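Section 5. Setting Up the Transition Office Contact System

This section is for staff of an incoming administration who will use Plevero to manage appointments, briefings and public statements between the election and the swearing-in. Complete Section 3 before you begin. The outgoing office keeps its own accounts and is not affected by any step below.

5.1 Opening the office account

1. Sign in with the credentials issued by the county clerk.
2. Select New Transition and enter the name of the official-elect exactly as it appears on the certified results.
3. Name a records officer. In the Lyons office this role is held by Odair Batista.
4. Enter the number of appointed posts to be filled. The standard template allows 102 posts. Larger offices must request an extension in writing.
5. Select Save. The account remains in draft until the records officer confirms it.

Note: If the results have not been certified, select Provisional. Provisional accounts can receive briefings but cannot issue offers of appointment.

5.2 Adding nominees

1. Open the Posts tab and choose a vacancy.
2. Attach the nominee's signed disclosure form.
3. Assign one reviewer from the legal staff and one from the personnel staff – the same person may not hold both roles.
4. Select Send for Review.

Caution: Do not announce a nominee while the file is marked Open. Statements released early cannot be recalled from the Pulside press list.

5.3 Scheduling statements

1. Select Statements, then New.
2. Enter the text. Headlines are limited to 80 characters.
3. Choose a release time. Statements set for Saturday are held until 9 a.m. unless marked Urgent.
4. Obtain approval from the communications director before selecting Release.

Note: Replies posted from personal accounts are not stored by the system. Staff must forward copies to the records officer by the end of the same day. Offices that share the Bollwood server should check that the correct archive is selected.

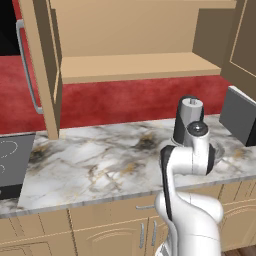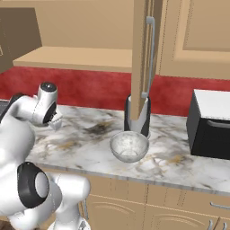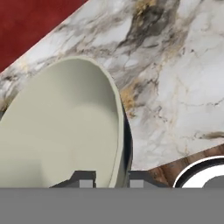 Figure 3. Computer-rendered views, marble countertop.

We use cookies to improve your experience on this site. Accept | Manage preferences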